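Iruveck Robotics Club – your questions answered

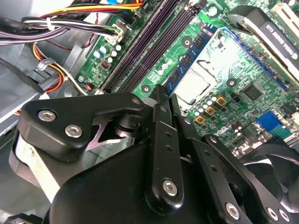 JOINING AND TURNING UP

When do you meet?
Thursday evenings in term time, doors open at half past six. I lock up at nine, and yes, I do mean nine.

Do I need to know any programming?
No! I'd written one spreadsheet formula in my life before I joined, and I now look after half our code. If you can follow a recipe you can get going.

How much does it cost?
It's £46 for the year, all in. Your first two evenings are free so you can see if you like us.

Is there a lower age limit?
Fourteen. Under-16s need a grown-up somewhere in the building (the café downstairs counts).

THE PC PROJECT

What are you working on this year?
Teaching a robot arm to work inside a desktop computer. The jobs are memory modules and power connectors, in and out, on a real motherboard with all the cables left where they are. We call the project Brarkano, after a biscuit tin, long story.

Why such a cramped job?
Picking up wooden blocks got dull. Inside a case you've got wires on one side, a graphics card on the other and a very narrow gap for the gripper fingers – it's a proper challenge and I love it.

Does it work yet?
Sometimes. We've logged 353 tries at seating a memory module and our best run in a row is six. Getting one out is far easier than getting one in.

Can I have a go at driving it?
Yes, usually on your second evening. You do the safety talk first, and you keep your free hand away from the case while the arm is live.

Will you take my old computer?
Please! Desktops only, no laptops, and take your hard drive out before you bring it. We've got nearly 100 spare power leads, so keep those.

THE TRERNOV CUP

What is it?
A one-day contest for clubs like ours, held in December. Each team gets three timed rounds on the same task. Last year we scored 1422 points and came fourth, behind Mägi by a whisker.

Do I have to compete?
Not at all. Plenty of us just like tinkering, and we always need someone to keep score and someone to drive the van.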